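Home | Contents | Previous chapter | Next chapter | Glossary | Search

Ministry and the Small Congregation: A Working Textbook

Chapter 6
Keeping a Sabbath When Sunday Is a Workday 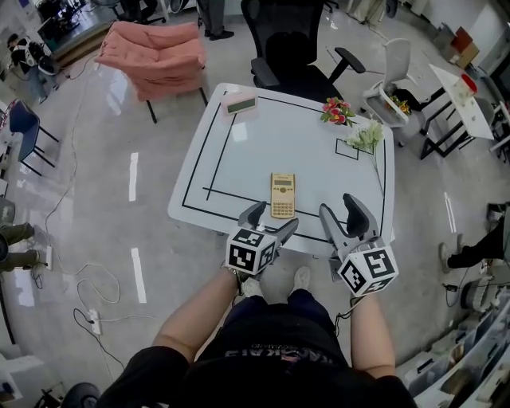 Start with the problem. The pastor preaches rest and doesn't take any. Sunday is sermon, class, lunch with the new family, hospital at 4:00 p.m., then the youth group. Monday the phone starts again. Most students reading this chapter will do the same within a year of their first call, and most will say it's only for a season.

This chapter covers three things. What the command says. How the church has read it. And how a working minister, paid or unpaid, can keep it without leaving the flock on its own. The third part is the longest. It needs to be.

6.1 What the command says

Two versions, Exodus 20 and Deuteronomy 5. Read both before going on. Exodus ties the day to creation – God rested, so you rest. Deuteronomy ties it to Egypt – you were slaves, you had no day off, now you do. And so do your servants, your animals, the foreigner in your town. Students tend to skip that second list. Don't. A pastor who rests by handing all the work to the church secretary has missed a good part of Deuteronomy.

Then the Gospels. Mark 2:27, the sabbath was made for man. Often quoted as permission to work. Look at the setting again: hungry people picking grain. Jesus is defending people in need, and a full calendar is a different matter. Keep the two apart in your papers, please.

Hebrews 4 gets its own treatment in Chapter 9. For now, note that the writer speaks of a rest that remains for the people of God, and urges readers to make every effort to enter it. Effort, to rest. Odd wording, worth a class discussion.

6.2 A case: Kundberg

Zohreh Golestani served the church at Kundberg, 53 members, for six years. Town of 2,000, one grocery store. Everyone knew her car. She took Fridays in theory. In practice people stopped her by the bread aisle and told her about thier mothers.

In her fourth year she quit answering the phone from supper one night to supper the next. She told the elders first. Two objected. Sulastri Krishnan, an elder and a retired nurse, offered to carry the phone herself, and did, for the first eight months. It rang less than anyone had guessed. One death in that time, and Sulastri drove out to the farm and sat with the family until Golestani came. She came. That was agreed beforehand: a death breaks the day.

Golestani's notes from that spring are short. "Slept. Walked to the river. Read Psalms, no pen." The "no pen" turns up again and again. She had found that the minute she held a pen she was writing a sermon.

Not every attempt goes that well. Shirin Nazari, in Plelholm, tried the same pattern in a church of 700 with three on staff. It lasted until March. The staff had never been asked, only told, and the calls went to whoever picked up. She started over that fall with a written rota and a shorter day, noon to bedtime. Less than she wanted. She has kept it.

6.3 Terms used in this chapter

Sabbath – a regular day (or part of one) set aside for worship and rest. In this book, lower case when we mean the practice in general.

Day off – time away from paid work. Laundry, taxes, oil change. Useful, and you still need one. Not the same thing.

Cover – the person who answers when you don't. Has to be named, asked, and thanked.

Exception – what breaks the day. Decide the list ahead of time, with your elders, and keep it short.

6.4 Before you read on

Write down last week, hour by hour, as best you can remember. Mark the hours when no one from church could of reached you. Some students will have none. Bring the page to class; you won't be asked to hand it in.

Then read Psalm 127:1-2 out loud, twice. "He gives his beloved sleep." There's a translation question in that line, and we take it up in 6.5 along with the older Puritan practice and what can still be borrowed from it. Yu-na Cheon's short essay on prayer and tiredness is in the back of the book. Read it tonight if there's time, it's only four pages.

Related chapters

Chapter 4: Visiting the Sick
Chapter 5: Sermon Preparation in a Short Week
Chapter 7: Elders, Deacons and Shared Work
Chapter 9: Hebrews and the Promised Rest
Appendix C: Yu-na Cheon, "Praying Tired"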